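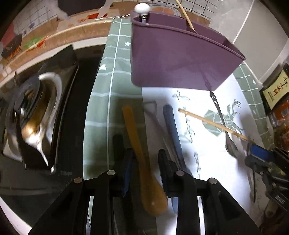 2 min read

Village Kitchen News | Winter

Well, the soup lunches are back in Rusthorpe hall, and what a lovely first month we have had of it! Those of you who came along in July to the meeting on the green will remember that there was a fair bit of doubt about whether anyone would want to walk up the hill for a bowl of leek and potato when they could perfectly well stay at home with one. I was a doubter myself, I'll admit, and I have been very happily proved wrong.

We have been making enough for 30 each time, and at the last lunch we had 40 through the door, so Keith Bunting went off to Tapley on his bicycle for more bread and came back with the loaves tied on behind him (a little squashed, but they toasted beautifully). Keith has asked me to say that he would rather do it by car next time, if someone with a car happens to be reading this.

The favourite so far has been Friederike Kröger's split pea soup, which she learned from her grandmother and which takes most of the day before. She soaks the peas overnight, cooks them very slowly with a bay leaf and a good big carrot, and only puts the salt in at the end. Several of you have asked for the recipe and she is quite happy to share it, though she warns that her grandmother measured everything in teacups and that the teacups in question were on the large side. Copies are on the table by the coats.

A few small things while I have your attention. If you took home a green casserole with a chipped lid, it belongs to the hall and we would love it back. Bowls go on the lower shelf, please, as not all of us can reach the top one. And if you have a glut of anything at all, parsnips especially, leave them in the porch with your name on so that we can thank you properly.

Lunch is served from half past twelve, pay what you can, and do bring a neighbour. Dogs are welcome in the porch but not at the tables, and yes, Biscuit, that includes you.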